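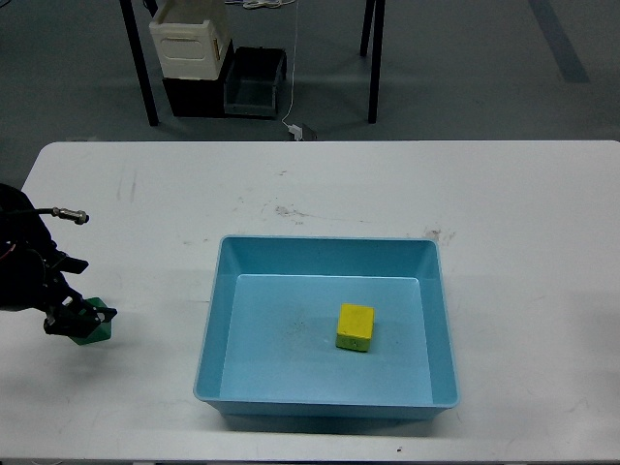

Green piece in the gripper, yellow block in the tray.

Workshop Tips > Benches & Workstations

Setting up a bench you share with a robot arm

2018-03-28

Our shop at Ninberg started handing tray work to robot arms last September. Before that, people did all of it by hand: pick up a part, put it in the tray, pick up the next one. A full shift came to 1290 parts. The arms now do most of that, and the people who used to do it set up the benches, check the trays and deal with whatever the arms can't pick up. These tips come from that side of the job. They should help in any small shop that is making the same change.

Start with blocks. Don't put real parts on the bench in the first week. Plain colored blocks are cheap, easy to see and don't matter if they get dropped. Use colors that stand out from the tray. We ran 800 picks with blocks before we let a real part near the arm, and the operators learned more from those than from the manual.

Use a tray with sloped sides. A part that lands against a slope tends to slide back toward the floor of the tray, where the gripper can reach it. With straight walls you get parts standing in the corners, and somebody has to stop the arm and move them. Pick one tray color and stay with it across all benches.

Mark where the tray goes. Put the tray in its spot, draw around it in pencil, then tape the corners once you're sure. A tray that has moved an inch will give you missed picks for an hour before anyone thinks to look at it. Check the position at the start of the shift and after every break.
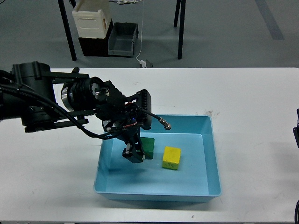
Both blocks in the tray with the gripper over it.

Keep cables in view. The cables on an arm travel with it, so they need slack, but a loop that is too big will catch on the tray or the edge of the table. Move the arm slowly through its full reach and watch the cable the whole way. Do this again any time you move the arm or change the gripper. We use hook and loop ties on the fixed cables because you can undo them without a blade. Check the connectors by hand once a week with the power off.

Wipe the bench, but don't fuss over it. A white top shows every scuff. Scuffs do no harm. Grit does, because it gets under the tray and tips it. A damp cloth at the end of the shift is enough. For stubborn marks use a little dish soap and dry it right away. Keep sprays away from the arm and spray the cloth, well clear of the bench.

Store things off the work table. Crates and bins can go on the floor under the next table over. Stack the closed ones and leave the open ones single so you can drop rejects in without lifting anything. Spare cords should be coiled and tied.

Change the way you stand. This was the hardest part for our people. When you have worked a bench by hand for years, you lean in. You see a block sitting crooked and you reach for it. Stop the arm first, every time, even for a second's work. We put tape on the floor at 20 inches from the table, and you stay behind it while the arm is live. 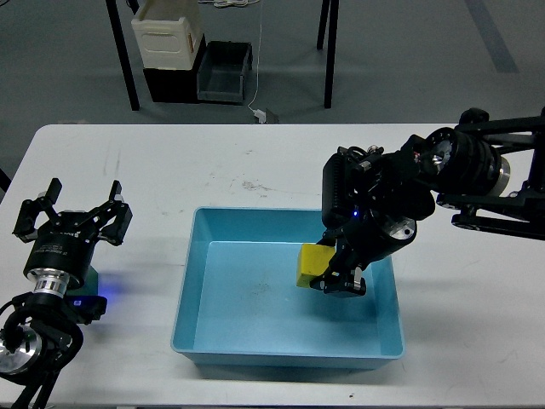 Write down the misses. Keep a pad at the bench and note what was dropped, where in the tray, and what time. After 12 shifts we could see that most of our misses were in the same corner, and moving the tray a little took care of it. The person at the bench is the one who sees this, so give them the time to write it. Ours asked for ten minutes at the end of the shift and got it.

Swap jobs during the day. Watching an arm is tiring in a different way from doing the work yourself. Your hands feel fine and your attention goes. We change over every two hours between watching, loading and checking. Two people from the old hand line didn't care for the watching at all and now do checking full time, where a good eye still counts for a lot.

Film the setup once it works. A short phone video of the tray going down and the first few picks is worth keeping. We put ours on Vimeo with a private link, and new people watch it before their first day on the bench. Film it again when you change trays.

Filed under: Workshop, Benches, Automation at Work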